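Keep the old clothes a while longer

By Greer Ritchie

Every January the advice comes around again: go through your closet, pull out whatever you haven't worn in a year, bag it up and give it away. I followed that advice for a long time. I now think most of it is bad, and I'd like to say why before the bags start piling up on porches again. 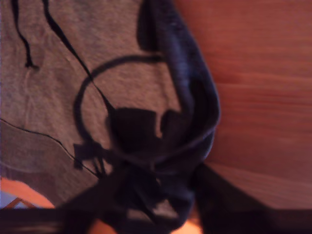
TRERHOLM, 1 January 2024

The one-year rule treats a closet like a store shelf. If a thing doesn't move, it goes. But clothes don't work that way in a house. A heavy sweatshirt may sit through a mild winter and be the only thing you want in the next one. I gave away a good gray one some years back under the one-year rule and bought a worse one the following fall for more than I like to admit.

The bigger trouble is what the rule does to buying. Once you know that anything can be bagged and carried off with a clear conscience, you stop being careful at the register. The donation bag makes the next purchase feel free. My neighbor Anas Matar cleared out 78 pieces of clothing one winter, and he kept the list. By July he had replaced nearly half of them.

People will say that at least the clothes go to someone who needs them. Some do. I sorted donations at the church hall in Grodthorpe for three winters, and a fair amount of what came in was not fit to hand to anybody. Shirts with the collars gone, single socks, sweaters that had been through the dryer too often. Sigita Toom, who ran the sorting tables then, used to hold a thing up and ask whether you would give it to your own brother. A lot of it failed. We paid to have that part hauled off, and the money came out of the coat fund.

I don't blame the people who brought it. They had been told that giving is always good and keeping is a kind of weakness. I would like to hear a word for keeping.

Keeping means you know what you own. It means the old T-shirt gets worn for painting, then for washing the car, then for wiping the chain on the bike, and then it is finished. It also means some mending. I am a poor hand with a needle, and a darned heel still holds up for me through a winter or two. Fifteen minutes at the kitchen table will take care of most holes if you get to them early.

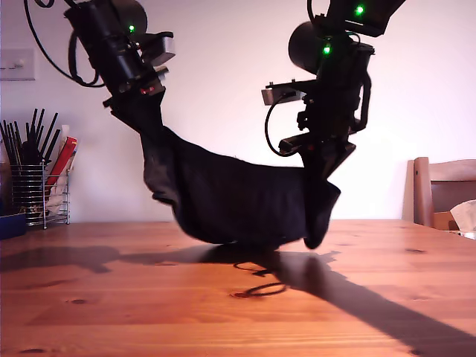
A piece of black cloth, held up over the table.

There is a fair case on the other side. Nuala Flanagan wrote to me after my last column on this and said that her mother kept everything, and that clearing the house took the family most of a summer. I take the point. A spare room you can't walk into is a real burden, and I am not arguing for that. If a coat doesn't fit and is still sound, give it to someone this winter while it's cold. If a thing is worn out, cut it up for rags or throw it away yourself.

What I object to is the yearly purge as a habit, done on a schedule, with a shopping trip on the far side of it. So my suggestion for this year is dull. Leave the closet alone in January. Mend what needs it. When you want to buy something, go home first and look at what is already in the drawer.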